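Budget season at Zornbridge, and what I'd buy

It's June, which at Zornbridge means spreadsheets. I spent most of the morning with Iman Nasr going over what we want to order for the next round of clothes-handling work, and since a bunch of you have been asking in the hallway, I figured I'd write it up for the newsletter.

The big item is more hand-held grippers. We have 5 that get used all day, and the sign-up sheet is full by nine most mornings. Iman wants to double that. I'd love to say yes, but Said Fahmy (he keeps our parts shelf alive) made a pretty good case for spending on spares first. Finger pads wear down, cables get tugged, and a gripper waiting on a $20 part is no more use to us than one we never bought. So the draft has three new grippers in it and a proper stock of pads, screws and cables. I think that's the right call, even if it's the boring one!

Then there's the head cameras. Younes Ait Brahim has asked for lighter straps, and after wearing one through a long folding session I'm completely on his side. We got a quote from Hegazy for a batch of straps at $400, and Kindton is sending us a second quote. Kindton is usually slower – but their stuff has held up better for us, so I'm willing to wait a bit.

Storage is the one that surprised me. Eugeniusz Pawłowska worked out that we're filling drives much faster than we planned for last year, and he'd like over 100 terabytes added before the fall. That's the single largest line in the draft, bigger than the grippers. I grumbled, then I looked at his numbers, and I stopped grumbling.
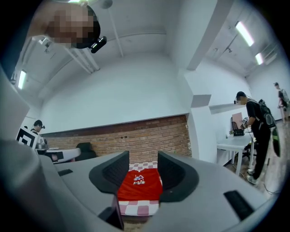 We also talked about whether to put a robot arm from Nerkent on the list this year. I really want one (you all know this), but the arm is only the start of the bill. You need a mount, a safety review, somebody trained on it, and floor space we'd have to take from the tables. Fikri Wibisono suggested renting for a couple of months to see how much we'd use it, and I've penciled that in as a maybe.

Small stuff is mostly settled: more T-shirts and kids' clothes in different sizes, a few extra tablecloths with busy patterns, and new chairs if there's money left over.

The draft goes up to the front office at the end of the month. If your group needs something that I haven't mentioned, send me the item, the price and a link before then – I can't add things that only exist as a conversation by the coffee machine.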